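Categories: Safety & Standards > Household and Service Arms > Simulation

torquewrench_sa
We're putting together a house rule for kitchen tasks in sim and I'd like some opinions before it gets locked in. At the moment the Rornside kitchen is run with whatever clearances the person setting it up feels like using. Some people leave a generous gap around the furniture, others let the arm graze a chair and only count it as a fail if the chair moves. When we compare results between people it's a mess.

My draft says:

1. Any contact with furniture ends the episode, whether or not the furniture moves.
2. Keep-out margins apply to everything in the room, including things the task doesn't mention.
3. Margins are written in the task sheet before the first run and aren't changed partway through a batch.

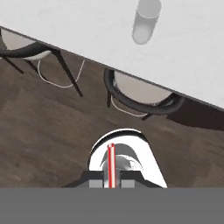

Rule 2 is the one I expect people to argue with. Most task sheets I've read list the objects on the bench and stop there. The chairs get left off because they aren't part of the task, but they're pushed in under the edge of the top with their black frames still out in the open, right where a low approach wants to go. The legs splay too, so a simple box around the seat won't cover it. I'd want the chairs in the sheet with their own margin, same as a cup would have.

Thoughts?

kettle_and_cam
Agree with 1 and 3. Not sold on 2. If everything in the room gets a margin you end up with a planner that refuses half the reaches in a small kitchen. We did this on the Candbridge layout and lost 141 runs out of a batch of 1000 to "no valid path". Most of those were perfectly ordinary reaches that a person would have called safe.

torquewrench_sa
What margin were you using?

kettle_and_cam
Same value for everything. Walls, cupboards, chairs, the lot.

perth_pendant
There's your problem then. A wall doesn't move and a chair does. You can run close to a wall if your model is good. A chair is going to be somewhere else tomorrow, so the margin has to cover where it might be as well as where it is. I'd split the list into fixed and movable and give them separate numbers.

kettle_and_cam
Fair enough, but then somebody has to decide what's movable. Is a drawer fixed or movable? A dishwasher door?

perth_pendant
Movable, both of them. If it has a hinge or a runner it gets treated as open until the task sheet says it's closed.

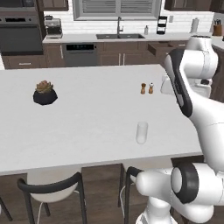 I'd also add a line that says the starting state is checked against the sheet at reset. We had a Jeltel task where the sheet said all drawers closed, and the randomiser was opening one of them a little way on some seeds. It took ages to work out why the elbow kept clipping something. The path was fine for the kitchen in the sheet and wrong for the kitchen that loaded.

torquewrench_sa
Good one, adding that. With drawers it's easy to miss when they're on the far side of the room, because whoever is setting up looks at the bench and hits go. Same for the room view in general. Our lot tend to check the gripper view and nothing else, and the upper links and shoulder don't get looked at until something hits.

longreach_liz
Coming at this from the hardware side. I think you're all being too hard on light contact. On the real arm we run with force limits, and a touch on a chair at low speed is not an incident. If sim calls it a fail every time, your sim numbers stop telling me anything about the machine. I'd sooner you logged the contact force and set a threshold.

torquewrench_sa
I get that, but your chairs are real and your force readings are real. Our contact forces depend on the solver settings and I wouldn't hang a pass or fail on them. Two people with different time steps get different peaks from the same bump.

longreach_liz
Then write the time step into the standard.

torquewrench_sa
We could. It still leaves me trusting a number I don't trust much. I'd go for logging the force as well as ending the episode, so you can re-score it your way afterwards.

longreach_liz
Ending the episode means I can't see what the arm would have done next, and recovery is the part I care about. Log it, flag it, let it run on.

perth_pendant
Could do it as 2 scores. Strict score stops at first contact, and the episode keeps running for a second score. Dağdelen task sheets have a column for that already and it's no extra work once the logging is in.

kettle_and_cam
I'd sign up to that. Still want the separate margins though.

torquewrench_sa
OK, revised draft, 2026-03-17:

1. First contact with anything outside the task list fails the strict score. The episode carries on and the contact is flagged with force logged.
2. Everything within reach of any link is listed as fixed or movable. Each group has its own margin.
3. Hinges and runners are movable. State is recorded and checked at reset.
4. Margins and time step are fixed before the batch starts.
5. Look at a wide view as well as the gripper view before the first run.

longreach_liz
I can live with 1. I still think the strict score will be the only one anyone quotes.

kettle_and_cam
Number 2 says "any link". Does that include the base if it's bolted down?

torquewrench_sa
Yes, list it. I'll try the draft on a batch of 32 first and post the refusals here.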